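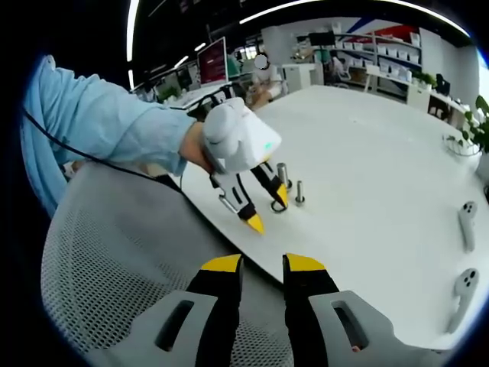
Two-hand demonstrations, how do you decide which ones to keep?
Posted by Van_Uklow, Thursday

Hello everyone. I am collecting examples for a learning policy in our small group at Uklow, and I need advice about filtering. We use two hand-held grippers, one in each hand, and we do small assembly things on a table. At the moment it is the metal parts: a taller silver cylinder, a shorter bolt with a hexagonal head, and a black rubber ring. The ring is my problem. It lies at the base of the cylinder, and the yellow fingertips must come down very near to the table to take it. People approach it in many different ways. Some come straight from above, some slide from the side, some push the ring a little first and then pick.

We have 251 episodes now. I watched the first 40 of them completely and I marked 19 where the person hesitates or makes a second attempt at the ring. My question: do you throw such episodes away, or do you keep them? My colleague says delete. I am not so sure – a policy should also know what to do after a missed grip.

Thank you in advance for any experience.

stostside_mira wrote:
Keep the second attempts. We deleted ours in the beginning and the arm learned only the perfect path. When it missed by a few millimeters, it closed on air, lifted, and continued like it had the part. We had to collect again for three weeks.
But separate "hesitates" from "tries again". They are different things. A person who stops in the air for two seconds because he is thinking teaches the policy to stop in the air.

gearbox_tom wrote:
I disagree with Mira, at least for a set this small. With 251 episodes you do not have enough retries for the model to understand when a retry is needed. You will only get a wobbly average. I would train on clean ones first, see where it fails, then record recoveries on purpose. Start the recording with the gripper already in the bad place.

stostside_mira wrote:
Recording on purpose is fine, but people act. They make a "mistake" that no real mistake looks like. I have seen a set where all the fake misses were on the left side because the operator was right-handed.

gearbox_tom wrote:
Then do not ask for a mistake. Place the gripper somewhere random and start recording there. No acting is necessary.

Van_Uklow wrote:
Thank you both. Tom, the idea to start from a bad place is good, I can try it tomorrow morning. For hesitation, Mira, do you cut out the pause or drop the whole episode?

stostside_mira wrote:
Cut if both hands are still. If one hand is moving and the other waits, leave it. Waiting is part of two-hand work.

Poppy Dunmore wrote:
I want to ask about the second hand. Does it do something with the ring, or does it only hold near? In our project (Dravance) the idle hand was wandering and the policy copied the wandering very faithfully. We made a rule that an idle gripper stays over its own side of the table with fingers open. After this rule the data was much easier to read.
Also, your 19 from 40 is a lot. Maybe check the task before the filter. If nearly half of your people have trouble with a small rubber ring, the fingertips are perhaps too thick for it, or the start position is too hard.

Van_Uklow wrote:
The second hand should steady the cylinder, but not everybody does it. I never wrote it down as a rule, so this is my fault. I will write it.
About the tips, I did not think of it. I have 3 other pairs in the drawer, one is thinner. I will do one session with those and compare the ring only.

gearbox_tom wrote:
If you change the tips, do not mix the new episodes into the old folder. Give them their own tag.

Văn wrote:
Same opinion as Tom about the tag. And please write down who made each episode. We found that almost all our retries came from one person, who was simply new. After some practice her retries were gone, and then we missed them.

Van_Uklow wrote:
I have the names only from March, before that we did not save them. I will start with the tips and the rule for the second hand, and keep the old retries in a separate folder until I see the first training.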